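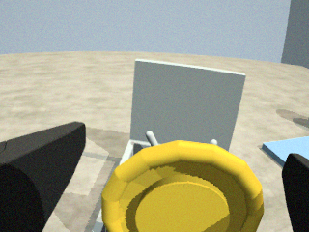

Cirkeo is hiring an equipment planner for its Inatville site. You will own the gripper budget for the next two years, from first quote to delivery, and decide with the simulation team what gets bought and what stays virtual. Much of the work is in rendered tests, such as two black fingers on either side of a yellow bowl-like object in front of an open box, and you should be able to turn a run like that into a parts list with prices.

You need 3 years in purchasing or lab planning. Knowing how to read a supplier quote matters more than coding. The job is 90 percent on site – Fridays are flexible. You will report to Ludger Fuchs and share room 208 with Timo Heitmann.

Send a resume and one budget you have written to Sekar Purba by Sun 18 February. Start date is open.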